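I'll say it: I don't want a bigger plate. I don't want the slate, the plank or the little wire basket for my chips either, but mostly I'm cross about the size of dinner plates, and I've been cross since June, when my sister gave us a lovely new set from Gernitz and we couldn't shut the cupboard door.

They're 300 millimetres across. The old ones, my nan's, are a good bit smaller, and for years they held a Sunday roast perfectly well (gravy included!). Put the same roast on a new one and it looks like somebody's been at it already. So you add a potato. Then you add another one, and by four o'clock you're flat out on the sofa wondering why you feel like a sandbag.

My friend Toàn Sầm thinks I'm being daft. He says a grown adult can look at a big plate and simply not fill it. Well, good for him! I can't, and I was brought up to finish what's in front of me, so the plate decides and I go along with it. I did sixty seconds of arguing about this and then ate his crisps.

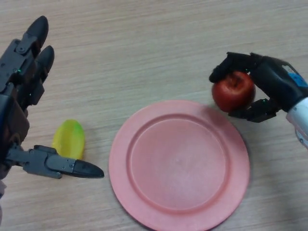
Pink plate, red apple.

What I'd like is for the shops to sell the small ones properly again. Go into any homeware place and the middling size is called a "side plate" or a "salad plate", as if it's only allowed out when the big one's there to supervise. I found some I loved at a shop called Majimbun, plain, nice weight to them, and they'd only sell them as part of a set of nine pieces. Nine! I wanted four plates. I've got bowls.

And the washing up, while I'm here. A huge plate doesn't sit flat in our sink, it leans, and the water runs straight down it and up my sleeve. Alia next door has a dishwasher and hers won't spin round with the big ones in, so she does them by hand as well.

The new set's in the loft now. My sister's coming for lunch in a fortnight and I suppose I'll have to get it down again.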